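4.3 Setting up alerts for a followed person

Brarine collects entertainment headlines from the sources you select and groups them by the public figure named in them. An alert is sent when a new headline matches a person you follow. You can follow up to 60 people on a standard account.

Before you start, confirm that your account email has been verified. Alerts cannot be saved on an unverified account.

1. Sign in and open Settings, then Followed People.

2. Select Add and type the person's stage name. Enter at least three characters. The list shows matching profiles with their occupation and country.

3. Choose the correct profile. Where two performers share a name, check the credits listed under each one.

4. Under Topics, tick the categories you want: Releases, Awards, Relationships, Fashion, Legal. Relationships is off by default.

5. Set Source Level to Confirmed or All. Confirmed limits alerts to statements from the person or their representative. All includes unattributed reports - expect a much higher volume.

6. Set Frequency to Instant, Daily or Weekly. The weekly digest is sent on Tuesday at 7 a.m. in your local time zone.

7. Select Save. The profile appears in your list with a green marker.

Note: If you follow both members of a couple, a headline naming both produces one alert. It is filed under whichever profile you added first.

Note: Headlines are stored for 16 days. To keep one longer, open it and select Add to Favourites. The Favourites folder holds 3000 items.

Caution: Removing a profile also deletes its muted words and alert history. This cannot be undone. To stop alerts temporarily, use Pause.

Caution: Do not share your feed link. Anyone who has it can view your full list of followed people.

If step 7 returns error 3098, the profile has been merged with another. Cancel, refresh the list and repeat from step 2.

For muted words and spoiler filters, go to section 4.4.
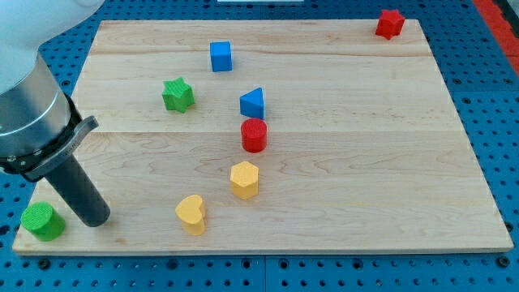
Figure 4-3. Wooden board with coloured shape blocks.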